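Taper les majuscules accentuées sans y perdre son après-midi

Publié par Judit Lakatos, le 8 mai 2026

On m'a appris à l'école que les majuscules ne prenaient pas d'accent. C'était faux, mais cela arrangeait tout le monde, à commencer par les machines à écrire. Résultat : des générations de « A vendre » et de « Etat civil », et un jour une collègue, Svitlana Kuzmenko, qui me demande poliment pourquoi « INTERNE TUE » figure dans notre lettre d'information. Il s'agissait d'un interné tué. Ou d'un interne. Le doute n'est toujours pas levé.

Voici comment je m'y prends, système par système.
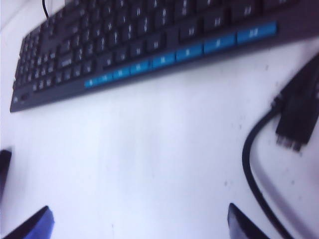 Clavier noir, rangée de touches bleu vif à l'avant.

Sous Windows

La méthode historique consiste à maintenir Alt et à composer un code sur le pavé numérique. Alt + 0201 donne É, Alt + 0200 donne È, Alt + 0192 donne À et Alt + 0199 donne Ç. Tapez bien le zéro initial, et vérifiez que le verrouillage numérique est actif. Sur un portable sans pavé, passez votre chemin.

Pour les circonflexes et les trémas, inutile de retenir quoi que ce soit : touche ^, puis la majuscule. Ê, Î, Ô. Cela marche depuis toujours et surprend encore des gens très diplômés.

Si vous utilisez Word, laissez la correction automatique travailler un peu. Dans les options de vérification, cochez « Majuscules accentuées en français ». Elle se trompe parfois – moins que moi.

Sous macOS

Activez le verrouillage majuscules, puis tapez é, è, ç ou à comme d'habitude. Vous obtenez É, È, Ç, À. C'est tout, et les utilisateurs de Mac ne manqueront pas de vous le rappeler. 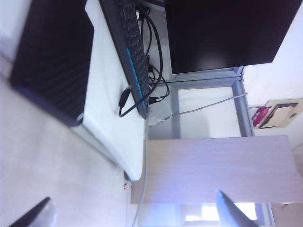 Le clavier noir à liseré bleu, au bord de la table blanche.

Sous Linux

Même principe avec la disposition française courante : verrouillage majuscules, puis la lettre accentuée. Si rien ne se passe, regardez du côté de la variante choisie dans les réglages du clavier. Zoltán Fodor, qui relit mes articles, jure par la touche Compose : Compose, apostrophe, E. Il a passé tout un mois d'octobre à la configurer et en parle encore.

Les guillemets, tant qu'on y est

Alt + 0171 ouvre («), Alt + 0187 ferme (»). N'oubliez pas l'espace insécable, Alt + 0160, faute de quoi votre guillemet ira dormir seul à la ligne suivante. 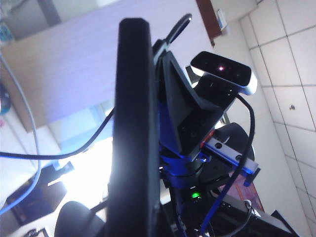 Reste le cas des documents déjà écrits. J'ai repris à la main les 319 titres de notre catalogue, ce que je ne recommande à personne. Faites une recherche sur « A » suivi d'une espace, en respectant la casse, puis sur « Etat », « Ecole » et « Etude ». Évitez le bouton « Tout remplacer », surtout si le texte contient des noms propres ou de l'anglais. Et gardez une copie de l'original sous un autre nom. J'ai appelé la mienne « DÉFINITIF 2 ».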